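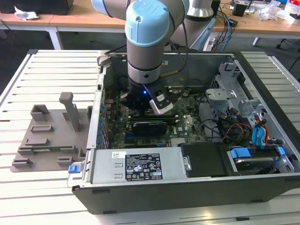 Five months of the teardown cell

I work on the desktop line at Heffernan in Deltville. We take in retired office computers, pull what can be resold, wipe or shred the drives, and send the rest out as sorted scrap. In June the company put robot arms on the teardown bench. It's now November and I have enough notes to write something that isn't only a first impression.

Some background for anyone outside the trade. A desktop tower arrives on a pallet, gets a barcode, and goes through intake, where its side panel comes off and its configuration is recorded in Cullik, our inventory system. After that it goes to teardown. Before June, teardown was people at benches with a driver and a set of bins. Memory, drives, processor, power supply and board all came out in that order, more or less, depending on who was at the bench. Everyone had a preferred order and would defend it.

The cell handles a subset of that work. It has two arms and a rail table. A person sets the tower on its side on the table, scans it, and starts the routine for that chassis family. The arm works down into the open case from above. Parts with a latch or a clip are the ones it does well, and business desktops from the big makers have a lot of those. On the Dell towers that make up most of our volume, the service points are blue: expansion-slot clips, the release latch by the power supply, the drive clips. That color coding was put there for a technician with a service manual, and it helps a camera just as much.

What it does and doesn't do

The routines in daily use are memory removal, expansion card removal and drive removal. Power supply removal exists as a routine but we run it with a person standing at the table, since the wire bundle has to be moved out of the way and the arm is poor at that. Cables are the general problem. A SATA cable in one tower follows a nice curve along the wall of the case and in the next identical tower somebody has tucked it under the drive cage. A board connector is in the same place every time. A cable is wherever the last person left it.

We now have a step called cable prep. It was not in the original plan. A person opens the tower, disconnects the drive cables, and pushes the loose ends toward the side where the arm doesn't need to go. Cable prep takes less time than a full manual teardown but it isn't nothing, and for the first several weeks it wasn't recorded anywhere. Cullik had a timestamp for intake and a timestamp for teardown complete, with no code for the minutes between. On paper the cell was doing the whole job. Anyone looking at the weekly report would have concluded that the bench crew had less to do, and one person in the office did conclude that.

Sirkka Kauppinen got it fixed. She leads the desktop line and had been writing cable prep times on the back of the pallet sheets from the second week. She took the sheets to the planning meeting and asked for a labor code. We had one within a few days. If you are about to get a cell like ours, ask for the code before the thing is switched on.

The memory routine

Memory is the routine I know best because I was assigned to babysit it. The arm comes down over the module, the wrist camera takes a picture, and the software decides where the ends of the slot are. One finger opens the latch. The gripper closes on the module by its edges, pulls, and moves it to a tray.

Three kinds of failure account for nearly all the stops I have logged:

Latch not fully open. The finger touches it, it moves partway, and the pull force goes over the limit. The arm stops and asks for a person. This is correct behavior and I have no complaint about it.

Dust. Towers from warehouses and print shops come in with a gray felt over the board and the camera can't find the slot ends. We blow those out first now, at the intake hood.

Wrong part. Somebody has put something in the machine that isn't in the intake record. The arm reaches for a slot that is empty or tries to grip a part of the wrong height. Usually it stops. Twice it has gripped the wrong thing with confidence.

The force limit was set at the vendor's default when the cell arrived. It stopped so often that people began clearing stops without looking, which is a bad habit to build into a crew. We raised the limit in small steps on scrap boards until the false stops dropped, and backed off when a slot cracked. The value we ended up with is written on tape on the cabinet along with the date and the initials of whoever last changed it. I recommend the tape. The settings page has a history but it's four menus down and doesn't say why.

Fixtures

The towers need to be in a known position or the rest of it doesn't work. The table is parallel aluminum rails, and fixtures bolt into the gaps. We print our own. A fixture plate is a flat gray piece with raised blocks and slots, and most of the engineering time on our side since June has gone into plates. None of us was hired to design them. One of the bench technicians, who had a printer at home, turned out the first usable one, and for a while he was doing that in between pallets with no change to his job title. He has the title now. The raise came a month after the title.

Printed parts wear. The small blocks lose their corners and then a part sits a little crooked, and the arm places the next one on top of it badly. I replace plates on a schedule now and don't wait for them to look worn. The old ones go in the plastics bin with everything else.

Numbers, such as they are

I'm wary of throughput figures because it depends heavily on what is on the pallet. For a clean pallet of 32 towers of one model, the cell gets through 86 percent of memory removals without a person touching anything. For a mixed pallet I don't quote a figure, because we route most mixed pallets to the manual benches and the ones that reach the cell are there by accident.

Per tower, the arm is slower than a good technician. It was slower in June and it is slower now. What it does have is the same pace at four in the afternoon as at eight in the morning, and it doesn't get the wrist trouble that people on this line get. I had the wrist trouble. I had a brace for most of last winter. Pulling memory all day is a pinch grip repeated until your thumb complains, and I do much less of it now. That is the largest change for me personally and it doesn't appear in any report.

Parts damage is close to even. The arm damages fewer modules and more slots. We sell modules and mostly scrap boards, so the company likes that trade. The people who test boards for resale like it less.

What changed for the crew

The bench crew was eight people in May. It is eight now, but not the same arrangement. Five are on manual benches. Three of us rotate through the cell, which means loading, cable prep, clearing stops, swapping trays and plates, and writing up anything odd. The rotation was Sirkka's condition. The first plan had a single permanent cell operator, and she objected on the grounds that the rest of the crew would then know nothing about it and the operator would never get to take a vacation. She was told rotation would hurt efficiency. I haven't seen the evidence either way.

Cell work is a different kind of tired. At the bench you finish a tower and start another. At the cell you watch, load, watch, and get interrupted. You can't settle into it and you can't ignore it either. A couple of people asked to stay off the rotation after trying it and were allowed to. I think that should stay allowed. The bench is skilled work and the mixed pallets aren't going away.

New hires are the part I worry about. The single-model pallets used to be how a person learned. You did the same tower over and over until your hands knew where the latches were, and then someone gave you a mixed pallet. The cell takes the easy pallets now. The last person we brought on went straight to mixed work and had a rough few weeks that I don't think were her fault. We have started holding back one clean pallet for training when there is someone to train. It's an informal arrangement and it depends on the shift lead remembering.

There is also the matter of logs. The cell records every cycle, every stop and every clear, with the operator's badge number. In the first month a chart of clear times by person went up on the wall display. It came down after a conversation that I wasn't in but could hear from the parts cage. The data are still collected. We have a written statement that it's used for maintenance and not for reviews, and I keep my copy.

Next

Skarkasham is due to get a cell of its own after the new year. They handle more laptops than we do, and I would not want to be the one writing routines for laptops, with the glue and the ribbon connectors. Two of their people are coming to Deltville to work a week on ours first. I've been asked to put together what they should read beforehand. So far it's the safety sheet, the list of stop codes with what each one means in practice, and the drawings for the plates.

On our side the open item is the power supply routine. The latch release is reliable. The lift is reliable if the wires are clear. I have been trying a printed hook that holds the bundle against the drive cage while the arm lifts, and it works on one chassis and gets in the way on another. The second version is on the printer tonight. If it holds up on a full pallet I'll post the drawing.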